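The Edby Tea Swap - Questions I Get a Lot
Last updated June 22, 2019

What is the Edby Tea Swap?
It's a mail swap for people who drink a lot of tea and own too much of it. You send a little packet to a stranger and a different stranger sends one to you. I started it on my blog because my kitchen cupboard wouldn't close anymore, and now there are more than 60 of us!

Do I have to know anything about tea?
Nope. I used to drink supermarket bags and leave them in until the cup went cold. If you can boil water and write an address on an envelope, you're in.

What goes in a packet?
Two teas, enough of each for four cups. Loose leaf or bags, both are fine. Please write on each one what it is and whether it has caffeine in it. I once got an unmarked green tea, drank it at bedtime and then cleaned out my whole hall closet in the middle of the night (it did need it).

Can I send an opened tea?
Yes, that's kind of the point. Just move it to a clean bag that seals, squeeze the air out and tape the top. Smell it first. If it smells like the cardboard it came in, keep it home and put it on the roses.

What about flavored stuff?
Love it, but double bag it. Anything with mint, smoke or cinnamon will get into everything else in the envelope. I had a smoky one from Grullitz that year we did the November swap, and the plain white tea next to it tasted like a campfire. I drank both anyway.

I have allergies. Is that a problem?
Put it on the sign-up form and I'll pass it along to your sender. People in the swap aren't packing in special kitchens though, so if yours is a serious allergy, please sit the swapping part out and just come talk tea with us on the comments page.

How do I find out who I'm mailing to?
I match everybody up using the Jemosus form and then email you a name and address. I try not to give you the same person two times in a row. If I mess up, tell me and I'll fix it - I do the matching at night and I'm usually half asleep.

My packet never came!
Give it a bit longer than you want to, then write to me. The Sepúlveda packets are always slow and I have no idea why. If it's really lost I'll send you something from my own shelf.

How long should I steep what I get?
Start short. You can always put the leaves back in, but you can't take the bitter out. Black tea can handle really hot water, while green likes it cooler. Herbal ones you can pretty much forget about while you answer email.

Do you ever wash the teapot with soap?
I do. I know some of you think that's a crime. Rinse it well and we can still be friends.

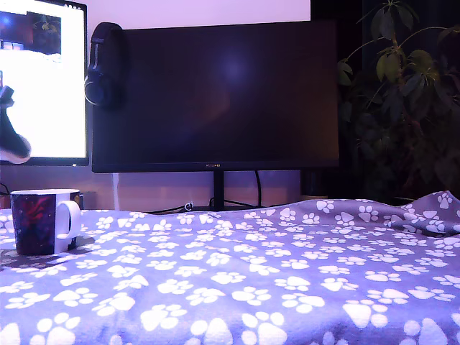
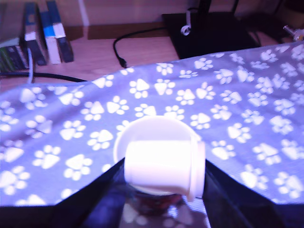
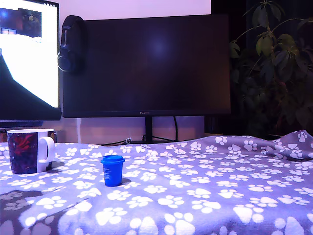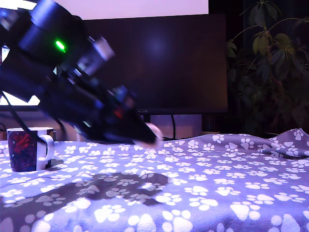

A longtime swapper wrote in about the soap question: I only rinse mine with hot water, and I keep one pot just for the smoky teas so the others don't pick it up. Also, could we have a spring swap for herbals only? My mint is taking over the yard and I'd be glad to dry some for anyone who wants it.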